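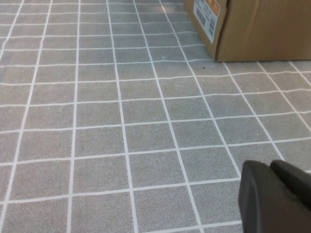
Ticket 543 – Compra de pinzas y material para el brazo móvil
Estado: abierto, pendiente de presupuesto
Abierto por: Rafail Giannakopoulos
Fecha: 11 de agosto de 2025
Proyecto: Lerel
Prioridad: media (para mí es alta, pero bueno, no mando yo)

Motivo

Buenas a todos. Abro esto porque llevamos semanas hablando de la compra por los pasillos y luego cada uno se acuerda de una cifra distinta. Quiero que quede todo junto antes de que cerremos el pedido con Satbridge, que ya me han escrito dos veces preguntando si seguimos interesados.

El problema de partida es el de siempre: recoger paquetes del suelo. En mesa vamos muy bien, en estantería regular, y en cuanto la caja está en el suelo la cosa se tuerce. El brazo llega, pero llega bajo y muy inclinado, y la cámara de la muñeca ve una barbaridad de baldosa y muy poquita caja. Mirad la foto: suelo gris por todas partes y el cartón arriba a la derecha, en la esquina, que solo se ve una parte. La etiqueta sí que entra, con su parche naranja y las rayas tipo código de barras, pero el texto no hay quien lo lea desde ahí. ¡Y queríamos leer etiquetas con esa cámara!

Lo que he ido probando

Primer intento: bajar la velocidad de aproximación. Mejora algo la repetibilidad, pero no me arregla el encuadre. Descartado como solución, aunque lo he dejado puesto porque me quedo más tranquilo.

Segundo intento: recalibrar cámara y muñeca. Lo hice dos veces, la segunda con Slaoui delante por si yo estaba metiendo la pata en algún paso. Los valores salieron casi idénticos. Por cierto, en la foto algunas juntas blancas se ven un poco onduladas, sobre todo hacia la parte de arriba. No sé si es la lente o el propio suelo, que a ratos me parece más vinilo impreso que baldosa de verdad. Antes de gastar dinero en una óptica nueva me gustaría repetir la toma sobre el tablero de calibración y salir de dudas – eso es gratis y se hace en una mañana.

Tercer intento: cambiar el ángulo de llegada por software. Con cajas pequeñas, bien. Con las medianas el codo se acerca demasiado al límite y el controlador se planta con el aviso 64, que ya es como de la familia.

Cuarto intento: pedirle consejo al soporte de Satbridge. Contestaron rápido y fueron muy amables, pero la respuesta fue básicamente un catálogo.

Qué quiero comprar (y qué no)

1. Dedos nuevos para la pinza. Los actuales son anchos y redondeados, y en una toma tan rasante la punta se come la esquina inferior derecha de la imagen. Pediría 4 juegos de dedos más estrechos: dos para montar, dos de repuesto. Slaoui dice que con dos juegos basta, yo digo que luego se rompe uno un viernes y a llorar.

2. Un soporte de cámara regulable. Lo tenemos en el taller en versión impresa y aguanta regular. Prefiero comprarlo mecanizado y olvidarme.

3. Un lector de códigos aparte. Este me lo estoy pensando mucho. Si separamos la lectura de etiquetas de la cámara de muñeca, dejamos de pedirle a la misma óptica que haga de todo. Lo malo es que hay que cablearlo hasta la muñeca y ese mazo ya va gordo.

4. Ventosa. No, de momento no. Ya sé que a medio equipo le encanta la idea (a mí también me hizo gracia en la demo), pero una ventosa nos mete compresor, ruido, mantenimiento y otra línea de gasto. Si en diciembre sigue habiendo sitio en el presupuesto lo volvemos a hablar.

Presupuesto

Satbridge nos guarda el precio de los dedos si confirmamos este mes. El soporte lo podemos pedir a Illidlow, que nos sale por cuenta abierta y no hay que dar de alta a otro proveedor – con lo que cuesta dar de alta a un proveedor aquí, para mí eso ya vale dinero. El lector lo dejaría fuera de este pedido y lo pediría en préstamo para probarlo antes.

Una cosa que se nos olvidó la otra vez: los dedos nuevos necesitan sus tornillos y su adaptador, y van en referencia separada. Por favor, que alguien lo compruebe en la oferta antes de firmarla, que estuvimos esperando un adaptador como tontos.

Pendiente

Repetir la toma con el tablero de calibración: lo hago yo.
Pedir oferta por escrito del soporte a Illidlow: Slaoui.
Confirmar si el lector en préstamo viene con cable largo: yo también, aprovecho la llamada.
Decidir cuántos juegos de dedos: lo hablamos en la reunión de Lerel, que por aquí vamos a acabar discutiendo.

Nota añadida por la tarde

Me preguntan por chat si no sería más fácil poner una mesita y dejar de coger cajas del suelo. Pues sí, sería facilísimo. Pero el almacén donde tiene que acabar esto deja los bultos en el suelo, así que el suelo se queda en las pruebas. Dejo el ticket abierto hasta tener las dos ofertas; si alguien ve una pinza mejor de precio, que pegue la referencia en los comentarios y la meto en la comparativa.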